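Progress report, hand-held grippers, second period
For: Ineke Wuyts, Zindus
From: Tomomi Nakajima, Kullavville workshop

Hi Ineke,

You asked for the short version with the money at the end, so I'll try, but you know what I'm like once I get going on fingers and screws.

The big news is that the hand-held gripper is back together and I'm happy with it. When I wrote last time it had a sloppy left finger. It would open fine, then close a hair later than the right one, and anything small got nudged sideways before it was held. I blamed the pads first (I always blame the pads) and swapped them for nothing. The real trouble was up at the mounting plate, where a screw had worked itself loose and started chewing the hole oval. Sem Vandenberghe spotted it by wiggling the finger next to his ear, which I'd laugh at if it hadn't taken him ten seconds.

So we printed new plates, both sides, so they'd match. The first pair came out slightly warped and I tossed them. The second pair sat flat, and I put a drop of the mild threadlocker on every screw this time. Frans Dewulf wanted the strong stuff. I said no, we take these fingers off far too often for that, and we've settled on the mild one plus a check with the driver before each session - it adds a minute, tops.

The camera took longer. Every time the plates come off, the view shifts a little, and then the fingertips don't land where the software expects them. I now re-shoot the calibration board after any work on the plates, no exceptions, and I've put that at the top of the care sheet in capital letters. With the lens as wide as ours, a tiny tilt shows up as a big error out near the rim. I learned that one by throwing away most of an afternoon's recordings!

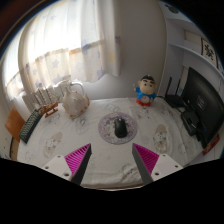

After the calibration I run what I call the slow look: hold the gripper wide open, let the camera settle, and see that both tips come in at matching heights before I pick anything up. Then it's 300 open-and-close cycles by hand while the radio's on. The old plates started drifting well before the end of that. The new ones went through the whole run and the screws hadn't moved when I checked them, so I did another 300 out of pure stubbornness. Same result.

Since then we've made 171 recordings with the rebuilt unit. Ngọc Chu goes through them all and sends back the bad ones with little notes. There were 2 she rejected for finger timing, both from the same evening, and I think I'd left the slide dirty. Lint is our enemy. It gets into the rail from towels and cloths and turns into a sort of felt, so the rail now gets a dry brush after every session and a wipe with the light oil once a week.

A few things aren't done. The spare unit still has its old plates, and I don't trust it for anything beyond practice. The trigger spring is getting soft too. Kołodziej has replacements, but the first batch was a touch too long and I'm waiting on the shorter ones, probably in December. And the care sheet needs another pass from Frans, who found three places where I'd written "the usual screw" as if anyone else knows which one that is.

On money: we've spent some 2000 of the parts budget, mostly on filament, pads and the replacement lens from Fimutov. The lens was the one surprise. I'd like to move what's left of the travel line over to parts so I can rebuild the spare properly and keep a full set of plates in the drawer. Could you let me know if that needs a form or if a yes by email will do?

Next up for me is the spare, then the springs when they get here. Sem is going to do the spare's calibration on his own using only the care sheet, and I've promised to sit on my hands.

Talk soon,
Tomomi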